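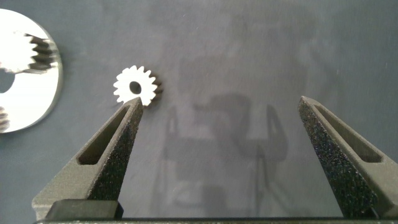 # About Pakirico

We are a small workshop in Warkville. We assemble gear sets for other companies: for garden irrigation timers, for blinds that go up and down by motor, for feeding machines in fish farms. Maybe you have one of our gear sets in your home and you never saw it. It is a modest product, but when it stops, people get angry very quickly, so we take care.

Today we are 17 people. Hedvika Pešek started the company in a rented garage with one bench and a second-hand press. She is still the owner, and she still comes at six in the morning to make the first coffee.

## How we work now

For many years every gear in our workshop was picked up and placed by human fingers. A white spur gear for a timer is small and light, and the teeth are short. You can lift one easily. When you lift them all day, your neck and your thumbs tell you in the evening.

Now we have 3 robot arms, which do picking and placing. The people do the rest, and the rest is more than we expected: setting up each new job, checking the mesh between gears, greasing, testing the noise, packing, speaking with the customer. We call the robot area Drulura. It was the name of an old boat of Hedvika's father, and it was painted on the shelf that we put there. The name stayed.

The arms were installed in August, in the quiet season. The first weeks were not good. Light coming from the ceiling makes strong shadows on the work surface, and polished metal gives reflections, so a part can look like two parts. We changed lamps, we changed them again, and we still adjust them when a new part arrives. The person who works at the station usually sees the problem before the software does.

## What changed for our people

We want to be open about this, and job applicants always ask.

No one lost their place when the arms came. It was promised in a meeting before we signed the order, and it is written in the agreement with the staff. Three assemblers became station operators, with a better hourly rate from the first day of training. Two colleagues tried it and did not like it, and they went back to hand assembly. This was also fine. We still have a lot of hand work, especially small orders under 50 pieces, where teaching the robot takes longer than doing the job.

Some things were lost, too. The long table where everybody sat together is gone, and with it a good part of the talking. The arms are not loud but they are constant. After complaints we moved the lunch to one common time, at half past twelve, and all the stations stop. It costs us some output and we keep it.

Getsemaní Rosales leads the station team. She assembled gears by hand at our benches before, and she wrote the training course herself, in simple words and with drawings. A new operator has 75 hours of training, paid as normal work time. In the first part you only watch the gripper and write down what it does wrong. She insists on this.

> "I want that the operator can stop the machine without asking me. If you are not sure, you stop. I will never be angry for a stop." – Getsemaní

## Our rules for automation

- The operator decides if a station runs. The production plan comes second.
- We do not use the stations to measure the speed of a person.
- Any change in a station is discussed with the people who work on it, before the change.
- Every operator also works at the hand benches one week each month, so the skill stays in the house.

## Working with us

Our biggest customer is Jaramillo, the irrigation company on the other side of the river, but we are happy with small orders and prototypes. Send us a drawing or a sample gear, even a broken one. We will answer in English, Czech or Spanish.

We also welcome visitors from schools and from other workshops who are thinking about their first robot. Please write to us before you come, wear closed shoes, and tie back long hair. You can talk with the operators alone, without management in the room.

The door is beside the loading dock. The bell does not always work, so please knock.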